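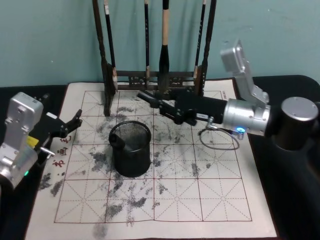

Kittipong Boonyarit escribe que un reglamento de buenas prácticas más largo que el manual del propio brazo no lo lee ni quien lo firma, y que él lo dejaría en una sola línea: si no sabes dónde está la parada de emergencia, no enciendas nada. Se lo agradecemos. La línea está ahora en la puerta del taller, en letra grande, y el resto del reglamento sigue igual de largo.

Esta galería acompaña a la segunda revisión de las normas de puesto del taller Farnen, publicada el 1/5/23. La primera versión la heredamos de Pliltis, que la había escrito para una línea de envasado, y durante meses tuvimos prohibido acercar las mangas a una cinta transportadora que jamás ha existido en esta casa. Cumplimos de manera ejemplar.

Puesto de caligrafía: dos brazos, uno a cada lado de la hoja cuadriculada, y el soporte con los pinceles colgados contra la pared. Se aplica la regla 4, zona compartida: cuando las dos pinzas pueden llegar al mismo objeto, una tiene preferencia y la otra espera. Quién espera se decide antes de arrancar y se anota en la ficha, con bolígrafo, que el lápiz se presta a revisiones creativas.

El cable gris que cruza por encima del papel entra en la regla 2, holguras. Todo cable que se mueva con el brazo se recorre a mano, con el equipo parado y en las posiciones extremas, antes de la primera tanda. Savolainen pedía además una foto de cada recorrido. Juretti pedía que las fotos tuvieran nombre. De momento va ganando Savolainen y la carpeta es un pozo.

Las luces, verde en la muñeca de la izquierda y azul en la de la derecha, no sustituyen a nada. La norma lo dice en negrita: ningún indicador luminoso autoriza a meter la mano. Para eso está el corte de energía con llave, y la llave va en el bolsillo de quien mete la mano - no en el de su compañero, por mucha confianza que haya.

Sobre las manchas de la hoja, el reglamento calla. Hubo una propuesta para definir el grado máximo de suciedad admisible en un consumible y se debatió una tarde entera. Se aprobó cambiar el papel cuando haga falta, fórmula de la que estamos razonablemente orgullosos.

Las fichas de puesto se piden en el despacho 611. La próxima revisión toca en septiembre; los comentarios se aceptan hasta entonces, también los de una sola línea.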